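The missed part is the one that matters

Opinion, by Estíbaliz Cordero

In March our sorting cell at Drison reported 49 successful picks and stopped for lunch without one alarm. My colleague Szabolcs Lakatos then compared the log with the positions of the parts, and three of these picks had never happened. The gripper had closed on air, travelled to the bin, opened, and written "placed" in the log.

I would like to argue that this is a safety matter, and that we are wrong to file it under quality.

The cell exists only in simulation for now. An arm takes small parts from a round tray and puts them in a bin with two compartments, one blue and one yellow. Every new routine is tried there before it goes to the Ullby site. 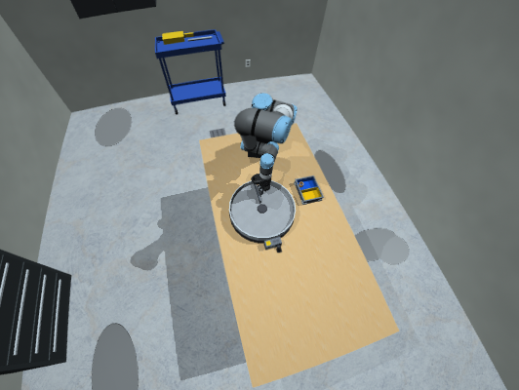 The simulated cell, with the gripper over the tray and the two-colour bin at its side.

When I showed the log to people I respect, the first answer was that a simulator is the right place for such faults. I agree, of course. But the fault was not in the simulated world. It was in our own program, which took the command "close" as proof that something was held. The same lines of code would have gone to the real arm, where a person stands two metres away and believes what the screen says. 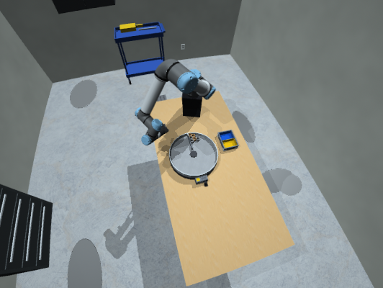
Consider what this person does with a wrong count. She sees that the bin is one part short, she thinks it fell, and she puts her hand in to look for it. The arm believes that everything is in order, so it has no reason to wait. Unai Llorente, who trained operators at Leemans before he joined us, told me that he worries more about a machine which is calmly mistaken than about one which stops too often. I have come to the same opinion, although I was for years among those who complained about the stops.

There are objections to this. A check after each grasp costs time, around 20 minutes over a full shift by our estimate, and the managers will ask for that time back. Tumelo Dlamini also made the fair point that a sensor can lie as well, and that a second signal gives a second thing to repair. I do not have a perfect reply. I only say that a false stop is seen at once and a false success can stay hidden for weeks.

So I would ask for these changes before any routine leaves the simulator:

1. The word "placed" is written only when the part has been confirmed in the bin, and never on the basis of the gripper command.

2. After a missed grasp the arm stops away from the tray and says clearly that it has missed.

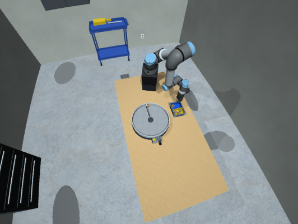 Who should decide

At present the programmer who wrote the routine also signs the release. I have signed several in this way and I do not think I was careless, but I read my own logs with hope - and hope is a poor reader. At Tonevska the release is signed by somebody from the floor, who may refuse without giving a long explanation. I would like us to copy this.

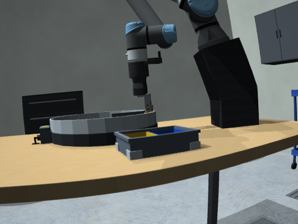

The tool at the far rim of the tray, seen from the side of the bin.

The correction itself took Szabolcs one afternoon. The discussion about who has the right to say no has now lasted much longer, and I hope we will finish it before the routine is sent to Ullby.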